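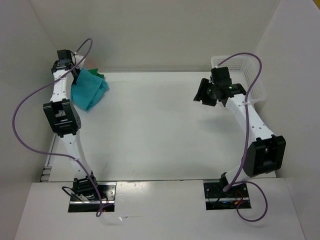 *A crumpled cloth on a table. Every fold in it is a wrinkle waiting for its turn in this article.*

# Why Do Clothes Get Wrinkled?

Take a clean T-shirt. Drop it on the floor of your bedroom. Leave it for a night. In the morning it looks as if it was chewed by a goat, and you don't even own a goat.

So what went on in there?

## It starts with very long chains

Cotton comes from a plant, and so it is made of the stuff plants are made of: cellulose (say SELL-you-lohs). Cellulose is built like a chain, with the same little link repeated over and over. The chains are much too small to see, even if you squint, and they lie next to each other inside every thread like spaghetti in a box.

The chains hold on to their neighbors with weak little grips called hydrogen bonds. One of these bonds can't do much. But a shirt has more of them than you could count before bedtime, or before any bedtime you will ever have. Together they keep the cloth in whatever shape it happens to be in.

If that shape is "flat," your grandmother is pleased. If that shape is "ball under the bed," well.

## Water is a troublemaker

Water slips in between the chains and loosens their grip on each other. Now they can slide around. When the water dries up, the chains grab hold again, wherever they have ended up. They are not fussy about it.

This is why a shirt left in a damp heap in the washing machine comes out with creases you could lose a coin in. It's also why sweat wrinkles the back of your shirt on a long car ride. You are warm, you are a bit damp, and you are squashing the cloth against a seat. You have built a wrinkle machine and you are sitting in it.

## So how does an iron work?

The same way, only on purpose. Steam gets the chains loose, heat helps them move, and the weight of the iron pushes them flat. Then the cloth cools and dries, and the chains grab hold in their new, tidy places.

People figured this out a long time ago. In China, hundreds of years back, they smoothed silk with metal pans full of hot coals. Please do not try this with your school clothes. An ordinary iron is hot enough to hurt you too, so that job needs a grown-up standing by, even if the grown-up sighs about it.

## Why doesn't my soccer shirt wrinkle?

It is probably polyester, a kind of plastic spun into thread. Polyester hardly soaks up any water, so the water can't get in and cause trouble. Wool is good at this too. Its fibers are naturally curly and springy, and they like to bounce back. Sheep, you may have noticed, can stand in the rain all December and never need ironing.

Linen is the other end of the story. It comes from the flax plant, its fibers are stiff, and it wrinkles if you look at it sternly. Grown-ups pay extra for it.

## Try it yourself

You need 2 old cotton handkerchiefs and a little water.

1. Dampen one handkerchief. Keep the other one dry.
2. Scrunch each one into a tight ball and put a heavy book on top.
3. Wait until the next day.
4. Open them up and compare.

Which one has the deeper creases? Now hang the worse one in the bathroom while somebody takes a hot shower. Go back after 10 minutes and give it a gentle tug at the corners. Some of the wrinkles should be fading — the steam is letting the chains go.

If anyone asks why there are handkerchiefs hanging over the towel rail, tell them it's science. You may still have to put them away.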